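6/27/25 - Shared workshop, bench 2
Entry by: Imke Hinrichs

Gripper build, finger plates and pads. The second set of printed finger plates was fitted this morning in place of the Visser parts. Hole spacing now matches the Plestar bracket, and no filing was required. Trigger travel measures 99 mm at the handle - longer than intended in the April drawing, but acceptable for the present.

The magenta pads are retained. Grip trials moved from blocks to household objects, beginning with a water bottle held low on the body.
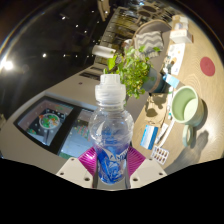

Pad wear is to be recorded every 749 cycles until the count reaches 2,000. The return spring remains the weak point of the design, and a stiffer one has been requested from Rivero. Colleagues using the tool before it arrives are asked to leave the stop screw at 9 turns and to note any change on this page.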